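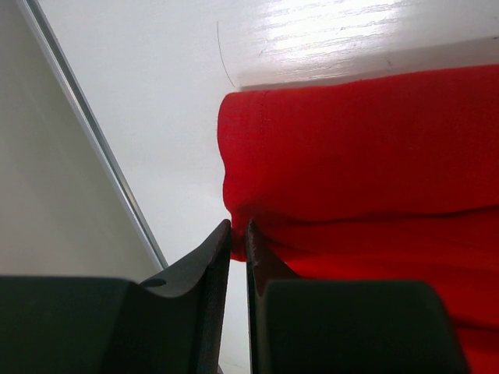 Red fabric with a fine surface texture, rounded into a soft roll along one edge.

Folding and Storing Knitwear: Frequently Asked Questions

Fliris Garment Care, Rostdale
Last updated 2 Sep 2021

Should knitwear be folded or hung?
Folded. A knit on a hanger carries its own weight at the shoulders and stretches there. Woven shirts and jackets can be hung.

What is the difference between a fold and a roll?
A fold puts a crease along a line. A roll spreads the bend over a wider area and marks the fabric less. Use rolls for light jersey and folds for heavy sweaters, which become too bulky when rolled.

How do I pick up a folded item without undoing it?
Lift from the folded edge, with one hand flat underneath. Pinching a single layer at the top pulls that layer out of line with the others.

Can bright reds be stored with whites?
Yes, if both are fully dry. Dye can transfer between damp layers under pressure. For storage longer than a season, place a sheet of plain cotton between them.

Which box size should I order?
The Ferri box holds nine medium sweaters in a single stack. The Andombridge box is shallower and suits rolled items. Order codes are 1354 (Ferri) and 1000 (Andombridge).

How often should stored items be refolded?
Once a year. We suggest January — move each crease by a hand's width and check for moth damage at the same time.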